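Building a Hand-Held Gripper, Session 4: Fingers, Camera, and the Part Where It Drifts
Handout for the shared workshop course. Notes by Ashok Vashisht, with corrections by Shengli Hao, most of them deserved.

Before you start

You should have a printed shell, two finger carriers, the linkage, and the camera bracket from last time. If your shell split along the seam, glue it and bring it anyway. Mine split in January and has been held together by epoxy and stubbornness ever since.

Read the whole sheet once before touching a screwdriver. Past groups have told me they did this. Past groups have also mounted the camera upside down.

1. Finger pads

The pads are cast in soft black urethane with an open mesh. Trim the flash with nail scissors. A hobby knife will go through the rib you wanted to keep, and then through you.

Slide each pad onto its carrier until the lip clicks. Squeeze the trigger slowly and watch the tips come together. A small offset is fine for mugs and boxes. If you plan to pick up washers, loosen the left carrier, shim it, and try again. The Marchetti spring in the kit pulls harder than the old one, so hold the carrier while you undo the screw or you will be looking for it under the bench with the rest of us.

2. Camera

The lens sits behind the fingers and looks out past them. Aim it so that both tips stay in view when the gripper is fully open. You will lose part of the picture to your own housing. Accept this early.

Set exposure by hand. Auto exposure behaves beautifully until you tip the gripper toward a ceiling light, at which point your workpiece turns into a silhouette. We use a gain of 33 on the Widlow board and leave it alone.

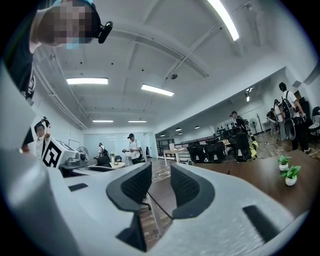
Focus comes next. Put a page of newsprint between the fingertips, turn the ring until the letters are sharp, then back it off a hair. Lock the ring with a dab of nail polish. Any color will do, although Shengli has views.

3. Tracking

The Satalov script works out where the gripper is from the video and the motion sensor together. It wants corners, edges and printed markers, and it wants them to stay put. Plain walls make it nervous. People wandering through make it worse - they have plenty of corners, but they take them along when they leave.

Do the calibration walk first:
Hold the gripper level and wait for the beep.
Move it in a slow figure eight, arm's length, for 435 frames.
Tilt up, tilt down, roll left, roll right.
Put it back where you began.

The script prints the gap between start and finish. Anything under 4 mm passes. My first build reported 700 mm, having apparently gone out for lunch.

4. When it drifts

Check the bracket screws before you blame the software. Then check the lens for fingerprints, then the cable, then the software. Move more slowly than feels natural. If it still drifts, copy the log to the Sasthorpe folder on the workshop machine and put your initials in the file name. Files called "final" and "final2" will be deleted.

For next session

Bring the assembled gripper, a charged battery, and one household object you can bear to see dropped. Read the trigger wiring sheet up to the resistor table.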